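December 18, 2024
By the fiction desk, Pliltville

1. The Kitchen

The kitchen did not exist, but I had worked in it since July. I knew its orange tiles better than my own. I sat in a cubicle at Brondutari with a controller in each hand, showing an arm how to pick up a small gray container, and the arm, which was learning from me, had learned to hesitate.

"You breathe in before you go down," my supervisor said. "It pauses there."

"It doesn't have lungs."

"It has your pause, though."

I started demonstration 189. Over the container I held my breath, so as not to teach it breathing.

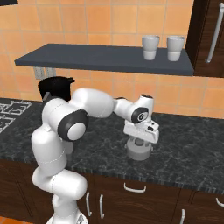 2. The Review

Komalska, our client, wanted 274 clean runs and got 19. The rest were marked "wistful," a category somebody had added for me.

They put the arm on its own that night, with no one at the controls. It swung over the counter, stopped above the container and waited for the length of one breath. Then it drifted up toward the two white cups on the shelf, where I always looked when I wanted coffee.

My supervisor wrote this down as a fault. I went and made myself a coffee.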